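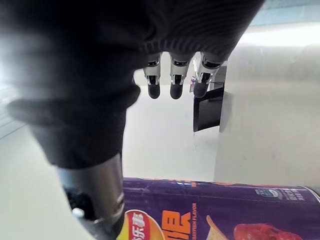
# Re: Trirkell memoir, proof stage: notes, index and the two versions of chapter 4

From: Rajeshwari Arumugam
To: memoirs-editorial list
Date: 2025-04-01

Walid,

Replies to your points are under each one. I have trimmed the parts of your message that Vasanthi has already dealt with.

> The second proof of "The Trirkell Road" runs to 300 pages including notes. The first proof was shorter. Has text been added, or is it a change in the setting?

Both. Ulises Espinoza supplied a new afterword in March, which accounts for 12 pages. The remainder is the line spacing in the endnotes, which was too tight in the first proof and has been opened up. The body text is unchanged apart from the corrections listed in my last message.

> Chapter 4 exists in two versions. The one in the proof gives the brother's death before the move to Dronda. The one the author read from at Prerevton puts it after. Which is final?

The proof is final. The author rearranged the chapter for the reading so that it would stand alone, and that file was then saved in the shared folder under the same name as the chapter. I have renamed it "reading text" and moved it out. Please check that your copy of chapter 4 begins with the letter from the housing office. If it begins with the train, you have the wrong one.

One consequence: the family tree at the front was checked against the reading text. The order of the two entries under Joseph needs to be put back. I have marked this on the proof but the typesetter has not yet confirmed it.

> The grandmother is called by three different names. A reader coming to this cold will think they are three women. Can we standardise?

No. I put this to Ulises and he wants all three kept. Each name belongs to the person speaking: one is used by her children, one by the neighbours, and one appears only in official papers. He has agreed to a single sentence in the opening chapter that gives all of them together. The index should have one main entry under her married name and cross-references from the other two. At present the index has separate entries, with the page references split between them, so they need merging by hand.

> Are we keeping the quoted dialogue from before the author was born?

Yes, with a change. Where the dialogue comes from the taped interviews it stays in quotation marks. Where it is reconstructed from what relatives told him later, it is set without quotation marks and the source is given in the endnote. Mortimer Blackwood went through the tapes and marked each passage one way or the other. His list is in the folder. There are still nearly 696 words in the wedding chapter that he could not assign to either group, all in one passage. I would treat these as reconstructed unless Ulises can point to a tape.

> Subtitle: "A Memoir" or "A Family Memoir"?

"A Memoir". The longer form was on the early catalogue sheet and should be corrected wherever it survives. The half-title is right, the spine is right, the back cover copy is not.

Outstanding from my side:

- index entries for the grandmother to be merged
- family tree order to be confirmed by the typesetter
- permission for the hymn verse in the afterword; the letter has gone, no answer so far
- back cover subtitle

Vasanthi Unnithan holds the marked proof until these are closed. Please send corrections to her by page and line, in plain text. Comments made inside the PDF do not survive the conversion at the typesetter's end, and we lost several that way in the first round.

Rajeshwari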